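Company > About us > Our story
Print this page | E-mail this page
27 May 2026, by Elif Naz Ekinci

Akgül is a small lamp maker in Cevbridge. My aunt, Nurhan Öztürkmen, opened the workshop with one table and one sewing machine, and today we are 12 people. 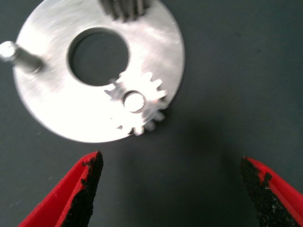
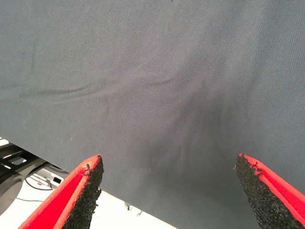 In the first years we only repaired old lamps for the neighbors. Then a hotel in Livberg asked for 73 new shades, and my aunt said yes before she knew how to make them. It took the whole winter. The hotel still uses most of them, and we are proud of this.

Since that order we make our own models. The best known is the Clametti, a floor lamp which we offer in five heights. Every lamp has a guarantee of 10 years - the cord and the switch also.

We sell directly from the workshop and to a few shops. If you have an old lamp from your family, you can bring it to us and we will tell you the price of the repair before we start. Each October we open our doors for visitors, and there is tea. Please write to us in English or Turkish.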